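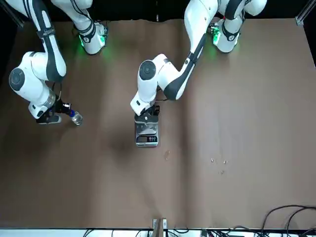 One student from last year's section wrote on the feedback form that they had spent the whole first lab tuning the gripper and only found out in the second one that the scale had been the slow part all along. I have kept that comment at the front of my notes ever since, and I would like you to keep it somewhere in your head while you read the rest of these pages. When we compare grippers we are always comparing the whole chain – fingers, arm, camera, controller, and whatever instrument is supposed to tell us how well we did.

Cikesdale Robotics Workshop
Handout for Unit 3: Comparing grippers on small clear containers
2018-12-10

Before you come to lab

Please read this through once at home, with your notebook open, and then bring it with you. I know it runs long (they always do, sorry!), but the questions I get at the bench are nearly all answered in here somewhere, and bench time is precious when two groups share one cell.

The task for this unit is a pick, a carry and a weighing. You will work with small clear bottles and vials and a digital kitchen scale, on the covered table with both arms powered. You will run the task with two sets of fingers. The first set is the Honus, a plain parallel design with hard tips. The second is the Hegazy, which has the same stroke but a slightly more forgiving pad. The controller in both cases is the Jernon, and you should leave its settings alone until Part C, even if you are itching to change them.

Why clear containers

I picked clear containers on purpose, and I picked them because they are annoying. A camera looking at a solid red block has an easy life. With a clear bottle, most of what the camera receives is the table behind it, plus a few highlights that slide around as the viewpoint moves. Groups who rely on the outline of the body tend to get a good pose in one corner of the table and a poor one in the other. The cap is usually your friend. A colored cap gives you a patch of pixels you can trust, and once you know where the cap is and which way it points, the rest of the bottle follows from its drawing.

Glass with no cap at all is harder still, and I would suggest leaving it until you have a few clean runs with the capped bottles behind you.

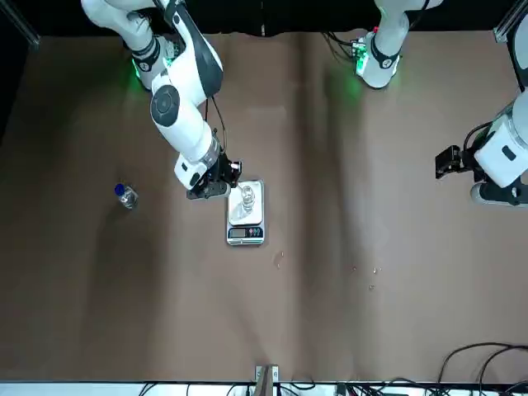
The other thing about clear containers is that they are light, and a light object will scoot away from the first finger that touches it. If your two fingers don't meet the body at the same moment, the bottle gets pushed before it gets held. With the Honus tips this shows up as a small click and a bottle that ends up off center in the grip. With the Hegazy pads you may not hear anything, so watch your logged finger positions and don't trust your ears.

Part A: the upright pick

Start with the container standing up. Bring the fingers down on either side with the wrist vertical, close at the lowest force the Jernon will accept, wait for the position reading to settle, and lift by 30 mm. Hold there and look at it before you do anything else. Does it hang straight? Has it turned in the fingers? Write that down in words as well as numbers, because by the time you come to the report you will have forgotten what "trial 12, odd" was supposed to mean.

A word on height. Most people grip too high on their first try, up near the cap, since that is where the camera is surest of itself. Gripping there leaves the body free to swing, and a swinging bottle is no fun to set down on a small platform. Come down a little. If the fingertips get close to the table, slow the approach and check your tool offset first – the offset in the shared file is for the Honus, and it needs changing when you swap.

Zero the scale with nothing on it before each block of trials. Keep the arm's weight off the platform, too. A fingertip resting on the edge of it will ruin a reading very quietly, and you'll spend the evening looking for the fault in your code. 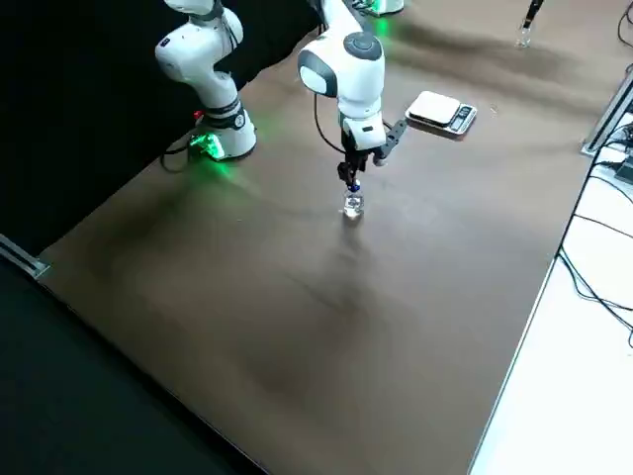
Part B: the bottle on its side

Now lay the container down and repeat the pick. You will be using the wrist camera much more in this part. The overview camera tells you which arm ought to go and roughly where, and the wrist camera takes over for the last stretch of the approach.

Line up the wrist with the long axis of the bottle for your first set of trials, then turn it by a quarter and do the set again. These are two very different grasps, and the difference between the Honus and the Hegazy tends to be larger in one than in the other. I won't say which one, as I'd like you to go in without a favorite.
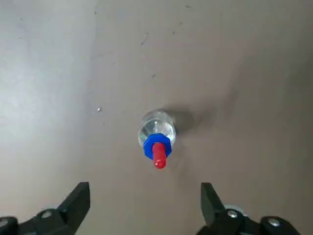 Look at your wrist images at full size before you write any detection code. Find the cap, find the nozzle if there is one, and then find everything else that could fool you: glare, shadows, specks on the table, a shiny droplet. A threshold that works on the bright side of the table may do nothing useful on the dark side. In September one group collected 482 wrist images for this part and used 200 of them to set their thresholds, and when they sorted the failures by where on the table they happened, the pattern was plain enough to fix in an afternoon. You don't need that many, but do sort them.

Part C: the controller

Only now may you open the Jernon settings. Change one value at a time, closing speed first and then closing force, and rerun a short block of Part A with each set of fingers. Save the settings file under your group name and put the original back before you leave.

What to hand in

Your trial log, your settings file, and a report of no more than 3 pages. In the report, tell me which fingers you would choose for upright containers and which for containers lying down, and say how sure you are. "We couldn't tell them apart" is a perfectly good finding if your log supports it. Please include the failures – I read those first.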